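Coat rack

A coat rack, also called a coat tree or hall tree, is a freestanding piece of furniture meant to hold coats. In offices it holds whatever arrives first, usually a tote bag, and the coats go on the nearest chair.

Form

The common type has a central pole, a weighted or spreading base, and a number of curved arms near the top. The arms often end in round balls, which keep a collar from being poked into a point. Older trees have a ring lower down for umbrellas. The Plemard pattern, sold in black and in a brown that buyers tended to return, dropped the ring and made the base heavier. 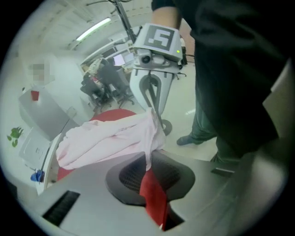 Competition from seating

The chief rival of the coat rack is the stool. It is lower and nearer, and it asks for no aim. A light garment dropped on a seat takes up all of it, so the next visitor stands, or moves the garment to a table, where it begins a second career as a crumpled heap. A survey of shared workrooms in Brurkatley logged 109 garments left indoors over one February, and 60 of them were on something built for sitting.

Hanging

Thin cloth is best hung by a loop or by the inside of the collar. Pinched at one point and lifted, it bunches at the top and drapes where it likes. Knitwear should be folded instead, as the ball ends will raise a small shoulder that no ironing removes.

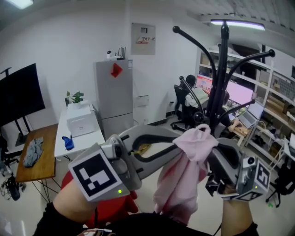

Stability

Loading one side only is the usual cause of a fall. The Lengyel rule, printed on a card packed with racks from the Zovholm works, asks users to hang the second coat opposite the first. The card was generally left in the box.

See also: Hat stand; Peg rail; Umbrella stand; Valet (furniture)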